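Home | Forum | Grippers | Unanswered | Log in

Gripper faults on width check, part still held
Posted Monday by Concetta Gatti

We have a Dokix two-finger gripper on a pick into a woven basket. The part is pale and irregular with a matte surface. On most cycles the controller stops with fault 179 (width out of range) after closing, and the arm freezes with the part still in the fingers. Opening by hand clears it. The taught width came from a Braltden test block. Fingers have been cleaned and the cable reseated, no change. Is this the encoder or my settings?
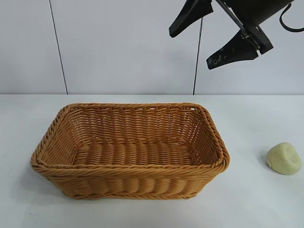
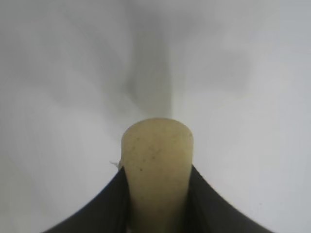

Open position, and closed on a part.

Price
Fault 179 is a settings fault in nearly every case. A failed encoder gives 305. Your part has no single width, so one taught value will trip whenever it is gripped at another angle. Widen the window, set the retry count to 2 and log the closing width for a shift. Keep clear of the fingers when you reset, as ours opened at once and dropped the part.

Clultov
Had the same, changed the cable, went away for a week then came back. Never found out why.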